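The Case for the Plant on the Table
Opinion. Brurholm Residents' Association, Common Rooms Bulletin, February
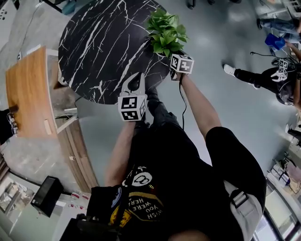
A potted plant on the round black table, beside the curved wooden counter.

The Association has received a proposal to remove potted plants from the tables in its common rooms and to place them along the windowsills, or to replace them with artificial ones. The proposal is a reasonable one and has been put forward in good faith. It rests on three grounds: that plants take up surface space, that they leave water and soil on finished tabletops, and that their care falls unevenly on those who use the rooms. This essay sets out the opposing view, which the editors of the Bulletin share, and asks members to consider it before the matter is decided.

It is useful to begin with what a common room table is for. Under the present house rules, it is a surface on which any resident may work, eat, sort mail or meet a neighbor. The rules do not assign it to anyone. In practice a table with nothing on it is treated in one of two ways. It fills with items set down on the way to somewhere else, such as packages, umbrellas, chargers and the free newspapers, or it is passed over as though it were reserved. Residents of the north building will remember the long table by the mailboxes, which stood bare for most of a winter and ended that winter under 26 uncollected parcels.

A plant changes how a surface is read. It shows that someone expects the table to be looked at as well as used. People set their belongings down beside it with a little more care and are more likely to take them away again. The editors cannot offer a study in support of this statement. They can offer six years of walking through the same rooms.

The choice of table also matters. The round black tables with the white marble pattern were selected when the lounge was last refurbished, and opinion on them has been divided ever since. They are glossy, and the pattern is a strong one. Next to the warm wood of the counter they can seem severe, particularly late in the afternoon. A compact plant with bright green, heart-shaped leaves does a great deal to soften such a surface at very little cost. It gives the eye a place to rest among all those branching white lines. No lamp, bowl or printed notice stand tried in that room has done the same work.

The first objection concerns space. It is correct that a pot occupies part of a tabletop, and on a small table that part may be the one a resident needs for a laptop or a plate. The answer lies in size and in placement. A low plant near the rim of a round table leaves the rest of the top clear and does not stand between two people who are talking. The habit of putting a plant in the exact center, as one would a vase at a formal dinner, is responsible for many of the complaints received. It divides a round table into narrow strips, none of them wide enough for anything. The Association would do well to state plainly that plants may be moved toward the edge, and that residents may shift them while they work, provided they are not left where a sleeve or a bag strap will catch them.

The second objection concerns damage. Water left standing under a pot will mark many finishes, and grit beneath a pot will scratch a glossy top when the pot is turned. These are real costs. They are also easily prevented. The Association already holds a supply of Feltico pads, bought for chair legs, and the larger size fits beneath most saucers. Every pot in a common room should have a saucer, and every saucer should have a pad. Pots should be lifted and never dragged. Watering should be done at the sink, with the pot left to drain before it goes back. Under these conditions a plant is less of a danger to a tabletop than a hot mug, and no one has proposed the removal of mugs.

The third objection deserves the fullest reply. It is said that the care of the plants falls to a few residents who never agreed to it, and that others enjoy the result. This is true of most things that make a shared building pleasant. It is nevertheless a fair complaint, and the present arrangement, under which a plant is watered by whoever notices it, serves neither the plant nor the resident. Some plants are watered by several people in one week and by none in the next. Yellow leaves remain on the stem because each person assumes they are someone else's concern.

The editors therefore suggest that each plant be listed by table, with one household named for each season and a second to cover absences. The duties should be short enough to print on a card: check the soil with a finger, water if it is dry, turn the pot, remove dead leaves, wipe the table. A household that does not wish to take part need give no explanation. If no household comes forward for a given plant, that plant should be offered to any resident who would like it at home, and its table should do without.

A word should be said about artificial plants. The Dernex range put forward in the proposal is well made, and from the doorway the samples are convincing. At the distance of someone sitting down, they are less so. They collect dust in the folds of the leaves, and cleaning them properly takes longer than watering a living plant. They also ask nothing of the people around them, and the proposal counts this as their chief merit. The editors see it differently. A living plant is one of the few objects in a common room that different residents will stop to touch, turn toward the light or remark upon to a stranger. Small occasions of that kind are what the rooms were built to provide.

The windowsill, finally, is no true alternative. The sills in the lounge are narrow and sit directly over the radiators, and the Oda blinds cannot be lowered fully when anything stands in front of them. Plants moved there in past years did poorly. They were also out of reach for residents who use a wheelchair and who had been among their most regular caretakers.

The sum set aside for furnishings in the coming year is 900, and the proposal would spend most of it on replacements. Saucers, pads, a bag of potting soil and a printed list would use a small share of that amount and leave the remainder for the lounge chairs, several of which need new seats. Members who wish to comment may leave a written note in the box at the office before the end of the month. Notes should state which building the resident lives in and, where a particular plant is concerned, which table it stands on.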